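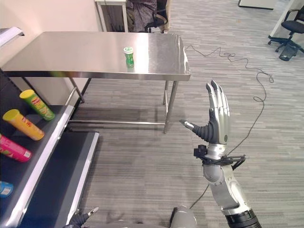 Jacqueline Charpentier told me last week that I was wasting an hour of people's time, that a snack shelf is a snack shelf and if it sells, it sells. Fine. Start with that. She may be right, and I'd like the room to hear it from me before they hear it from her at the coffee break.

Pause. Ask who has stocked a shelf themselves. Wait for hands.

So, the claim we keep getting from fixture suppliers: tilt the tier, lay the canisters down, and shoppers will pick up more of them. The Leblanc catalog says it on page 26. It gives no source. I wrote and asked for one and got a second copy of the catalog.

What I will grant. A sloped tier brings the stock forward by itself. Cans in different colors help people find their flavor from a few steps off. Yellow, green, red, blue, no reading needed. I have no quarrel with any of that.

What I won't grant is that lying down beats standing up. A tall round can on its side rolls. Its label turns to wherever it likes. Four cans on a slope at an angle is a normal sight by mid-afternoon, and the supplier photos never show mid-afternoon.

(If Efraín Ayala is in the room he will say dividers. Let him. Dividers cost money and people take them out to fit a wider can.)

Next part, the steel table. Go slower here.

We tried one item alone on a bare steel top at the Rarorstead store in July. One small green container with a white cap, nothing next to it. The theory, from Gwenaël Cordier, was that a lone item looks special. My own view is that it looks like something a customer changed their mind about and put down. We asked 82 shoppers whether the item on the table was for sale. Only 26 said yes. I don't call that special.

Also glare. Brushed steel under a ceiling light gives you a bright patch, and the eye goes to the patch and skips the product. Move the table or move the item, but look at it from where the customer stands first. Most of us set up a display from behind it.

Gwenaël's answer is that a small sign would fix it. Maybe. A sign would fix most things, and then what are we testing? Leave that question open, don't argue it out on stage.

Numbers people will ask for: no, we don't have sales split by tier. Isabelle Turcotte has the totals for the whole unit only. Say so plainly and move on – don't let anyone talk you into guessing.

Skip the Zorkley story if we are past the half hour.

Last thing before questions. Go back to your own store, stand 2 steps from the shelf, and see which labels you can read. Write down the ones you can't. Send the list to Nadège Rey, she is collecting them until the end of the month.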